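Part-Time Finishing Helper Wanted, Flestitz Furniture Workshop
January 2023 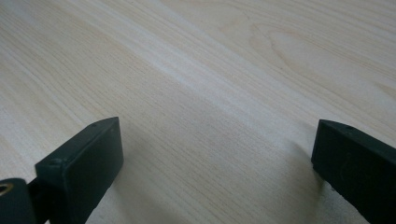
We are a small shop that repairs and refinishes tables, desks and cabinet doors for homes and schools, and we are looking for one more pair of patient hands. Most of the pieces that come to us are light in color, and light wood is a joy to work on but it does show everything! You would be spending a good part of each shift looking closely at surfaces, learning to follow fine slanting grain with your sanding block, and getting to know those long looping arches that turn up beside the straight lines and need the same even touch as the rest. If you are the sort of person who tilts your head to see how a tabletop catches the light, we would probably get along very well.

The job is three mornings a week to start, with more hours from June, when the school orders come in (last summer we had 119 desktops through the door, and we were all very glad of the ice cream). You would sand, wipe down, mask edges, apply oil and clear coats, and help wrap finished work for delivery. There is some lifting, up to 70 pounds, always with a partner.

You don't need a certificate or years in the trade. We will happily teach anyone who is careful, turns up on time and doesn't mind dust in their hair. Some experience with painting, sewing, baking or any other slow and fussy work is welcome, so please tell us about it.

Pay is hourly and we will talk it over with you when we meet. Gloves, masks and aprons are provided, and so is the coffee.

To apply, drop a short letter at the front desk, 353 Woldegiorgis Street, side entrance. Tell us a little about yourself and which mornings suit you. We read every letter and will answer yours either way.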